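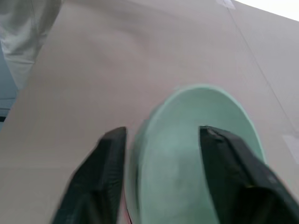

Kayode Lawal thought we should drop the word "portion" from the title, on the grounds that a portion is whatever the person eating it says it is, and what we had measured was only the amount that came out of the box. We kept the word but took the point. In this report "serving" means the weight printed on the side of the package and "pour" means what a person put in a bowl when asked to get breakfast as usual.

How Much Cereal Is a Bowl of Cereal?
Project report, Introduction to Nutrition
Handed in 2 Jun 2004

1. Background

Most people do not weigh their breakfast. The nutrition panel on a cereal box gives calories, sugar and fiber for one serving, and a person who eats more than that has to do some arithmetic to know what they had. We wanted to find out how far students' pours were from the printed serving, and if the kind of cereal made a difference.

Our class reading on portion size was mostly about restaurant meals and snacks. Cereal came up less often. It seemed like a good subject for us. It is cheap, almost everybody in our residence hall eats it, and it can be weighed on a kitchen scale without cooking anything.

2. What we expected

We wrote down our guesses before starting. The first was that pours would be larger than servings for every cereal. The second was that the heavy cereals would be the worst, as a serving of granola looks very small in a bowl. The third was that people who said they read labels would pour less.

3. Method

We asked 20 students living in Oveck Hall to take part. They were told the project was about breakfast habits, and we explained the weighing at the end. Anyone with a food allergy or on a diet set by a doctor was left out.

Sessions were held in the shared kitchen on the ground floor, before morning classes. Three cereals were put out in their own boxes:

Rulix, a plain puffed rice
Planetti, a corn cereal with a sugar coating
Cuervo, an oat granola with raisins

Each person took a bowl, poured the cereal they wanted and brought it to the end of the counter before adding milk. One of us weighed it while the other wrote down the number and the cereal. After that the person could add milk and eat. We did not comment on the amounts, although a few people asked if theirs was a lot.

Bowls were weighed empty ahead of time and the bowl weight was subtracted. We used the same size bowl throughout. In a trial run people had brought their own, and one was really a mixing bowl, so we threw out the trial numbers and started over.

At the last session everyone filled in a short form with these questions: How often do you eat cereal? Do you read the nutrition panel? How many servings do you think are in your usual bowl?

4. Results

We recorded 178 pours. Of these, 7 were removed from the results. They all came from one morning when the scale had not been set back to zero.

Puffed rice. Pours of Rulix were the closest to the printed serving. Many were a little over and several were under. Puffed rice takes up a lot of space for its weight, and a bowl looks full well before it is heavy. The people who poured less than a serving mostly said on the form that they thought they were having more than one.

Sugar-coated corn. Pours of Planetti were usually above the serving but not by as much as we guessed. The spread was wide. The same person could pour a small bowl one morning and a very large one later in the week. This was the cereal people went back to for a second bowl. We counted a second bowl as a separate pour, and that is a weakness we come back to below.

Granola. Pours of Cuervo were the furthest over. The typical pour was more than twice the serving on the box, and the largest pours were a good deal more than that. Nobody poured less than a serving. On the form, most of the granola eaters put down "one" for the number of servings in their usual bowl.

Label reading. This did not come out as we expected. People who said they read the nutrition panel poured nearly the same amounts as those who said they did not. Two of the label readers told us they look at the sugar line and nothing else.

5. Discussion

Our guess about granola was right, and our guess that every cereal would be over the serving was partly wrong. We think people pour to a level in the bowl and not to a weight. If that is so, a light cereal will come out near the serving or under it and a heavy one will come out well over, with the person doing the same thing each time. Pours of all three cereals did seem to stop at a similar height, but we did not measure height, and this is only what we remember – we should have marked the inside of the bowls or used a ruler.

The label result may be due to the question. "Do you read the nutrition panel?" is easy to say yes to. A better question would have been to ask what the serving size was for a cereal the person eats often.

6. Problems

Our scale reads in steps of 5 grams. For granola this does not matter much, but for puffed rice one step is a fair share of the whole serving, so the Rulix results are rougher than the others.

People knew they were being watched. Some of them probably poured less than they would have alone, and that would make the true amounts higher than ours.

Counting second bowls separately makes the Planetti pours look smaller than the amount really eaten. We have the names on the original sheets and could add the bowls together by person, but we ran out of time.

The cereal was free. A person paying for granola might be more careful with it.

We also ran out of Cuervo twice. On those mornings the granola eaters switched to something else or had toast, and toast was not recorded.

7. If someone repeats this

Use a scale that reads single grams. Use two sizes of bowl, with each person getting both on different days, to test the idea about fill level directly. August would be a bad time, with the hall mostly empty. Buy more granola than you think you need. Put the form at the start for half the group and at the end for the other half, to see if being asked about servings changes what people pour.

The weighing sheets are in the folder handed in with this report. The sheet with the coffee stain is the one from the morning with the scale problem.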